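燃气报警器半夜乱叫，到底换不换
家居安全版 > 报警与探测

发表于 2024年5月5日

灶下小猫
先说情况。厨房装的Privlow燃气报警器，4月刚过完保，这周开始半夜叫。连着三晚了。第一晚吓得全家开窗下楼，打燃气公司，师傅拿仪器测了一圈说没漏。收拾完回屋快四点。
第二晚又叫，自己拿肥皂水刷接头，没泡。第三晚直接拔电了……知道不对，但实在困。
房子老，灶和热水器都在厨房，管子是后来改的明管。现在纠结：换新的，还是找Privlow修？客服报价438，只换传感器，上门费另算。觉得有点坑

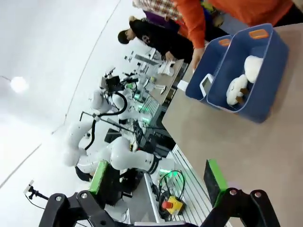
北窗
别修。传感器有寿命的，翻到背面看生产日期，到年限整机换。438够买新的了还修什么。

老管道工
先别急着让人换。楼主装在哪个位置？天然气往上走，要装高处，离顶近一点。液化气反过来，装低处。装错了该叫不叫，不该叫瞎叫。
还有，半夜叫之前厨房有没有用过酒精、杀虫剂、发胶之类的。这玩意对酒精很敏感，我家炒菜倒料酒都叫过。

灶下小猫
天然气，装在吊柜侧面，离顶大概23厘米。酒精……等下，最近确实睡前拿酒精喷台面，家里有小孩，手足口那阵养成的习惯。但喷完到叫中间隔了两三个小时，也能算？

老管道工
窗关着就能算。厨房门也关着的话散得很慢。今晚别喷，插上电再试一晚。不要拔电！！

北窗
不同意。隔两三个小时还能叫，那就是传感器漂了，灵敏度不对。正常机子早散了。你让人家再试一晚，真漏了呢？

老管道工
师傅都上门测过了。再说我没让他不管，试的时候照样通电照样报警，叫了就关阀开窗出去打电话，该怎么做还怎么做。你上来就换机，换完还叫怎么办，再换一台？

Bogale小区东门
插一句，我们小区去年统一装的Zedon，带联动切断阀的，叫了自动关阀。好处是人不在家也管用。坏处是误报一次就得手动复位，老人弄不来，我妈打了好几次电话给我。
楼主有没有装切断阀？没有的话比纠结换不换机重要多了。 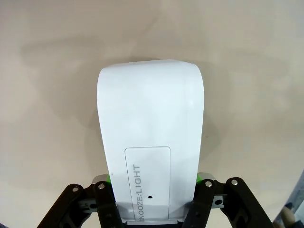
另外胶管也看一眼，橡胶的那种赶紧换金属波纹管，橡胶管老化了从外面不一定看得出来，肥皂水也要把弯的地方掰开刷，光刷接头没用。热水器烟道顺便看看，燃气报警器多数不管一氧化碳的，那是另一个东西，要单独买。我当时也以为一个就够了，结果不是。

灶下小猫
没有切断阀。胶管是橡胶的，房东留下的，不知道几年了。一氧化碳的也没有……越看越慌

北窗
看吧，所以我说别省。胶管今天就换。

蓝拖鞋
问下楼上各位，Prorkesley那个二合一的有人用过吗，燃气加一氧化碳。看着省事，但两种气装的高度要求好像不一样，二合一装哪？

老管道工
按说明书。我个人不喜欢二合一，一个坏俩都没了。

北窗
这个倒同意你。不过总比没有强，租房的能装一个就不错了。

灶下小猫
更新一下。胶管下午换了，找的燃气公司，没自己弄。师傅说旧的那根靠灶那头已经有细裂纹，还没漏，再用就难说了。切断阀约了21号，说这两周排满了。
报警器背面日期翻出来了，比我想的早好多，前任租客装的，我一直以为保修期从我登记那天算。也就是说Privlow客服查都没查就给我报的438，气。
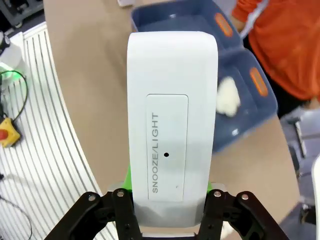 昨晚没喷酒精，电也插着，没叫。但是日期摆在那儿，还是下单了台新的，到货前旧的先顶着。一氧化碳那个也买了，单独的，打算装热水器那面墙，不放正上方，免得蒸汽老熏着。酒精改成白天喷，开着窗。

老管道工
没叫说明我没猜错吧。

北窗
一晚能说明什么。过期就是过期

Bogale小区东门
你俩别吵了。新机到了记得按测试键，声音关上卧室门听一遍，我家那台隔两道门基本听不见，后来又在走廊加了一个。切断阀装好让师傅当面演试一次再走，复位也让家里每个人按一遍。

灶下小猫
好，记下了。报警电话和燃气抢修的号也贴冰箱上了，那晚翻手机翻了半天才找着。

蓝拖鞋
所以二合一装哪还是没人说……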